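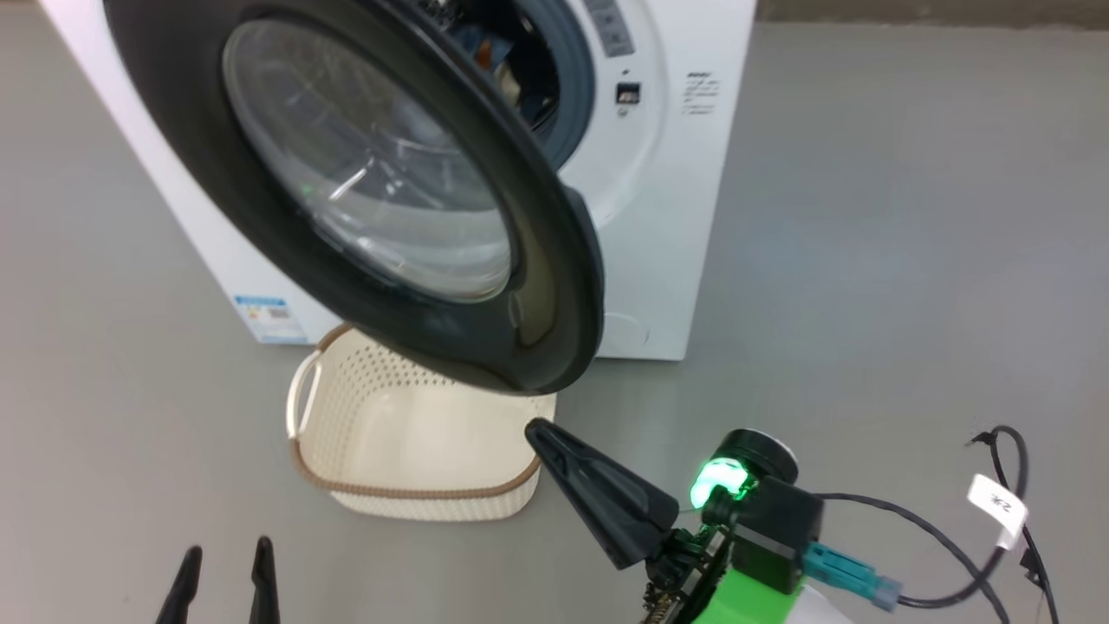 Open day at Osus – laundry demo, anyone else there?

dunmore_k
Posted 2025-06-23
Went to the Osus open day and spent most of it at the laundry station. Two arms, one washer, one basket. The guy running it, Hamish Harawira, said the task is the whole job, from the drum to a folded stack, but on the day they only ran the unloading part. I stayed for 11 runs. A few of them stopped early and he restarted from the laptop. Anyone see the afternoon session?

pelletstove
I was there after lunch. Same station. It was slow, and I don't mean that as a complaint. My issue is that the washer door was already open when I walked up. Opening the door is half the problem in a real house.

dunmore_k
He was asked that in the morning. He said the door is a separate skill and they plan to show it in September. The Katen arms can pull hard enough, he said, but the latch on that model is stiff.

rwh_109
Every demo has the hard part coming in September. I saw the Vokine one last year and it was the same story with towels.

dunmore_k
Fair, but Vokine only used towels. These were mixed clothes, different colors and weights, piled in the basket however they landed.

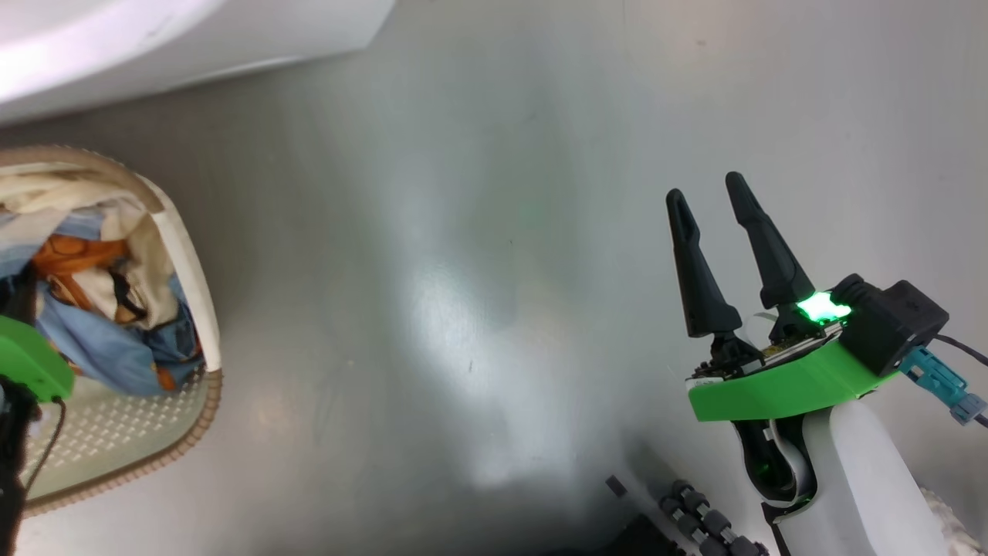
pelletstove says mixed clothes are easier to unload than people think, and I agree with that. If you grab a shirt badly it still comes out. Folding is where a bad grab costs you, and they didn't fold.

dunmore_k
OK, I'll give you that. I'd still take it over sorting parts into bins, like the Hoani booth.

rwh_109
The Hoani booth at least had a number on the wall. 765 picks, with the misses listed next to it. I asked for the same thing at the laundry station and got "we're still collecting."

pelletstove
Did they let you try the controls? There was a 30 minute line when I left.

dunmore_k
No, same line in the morning. I gave up and got coffee.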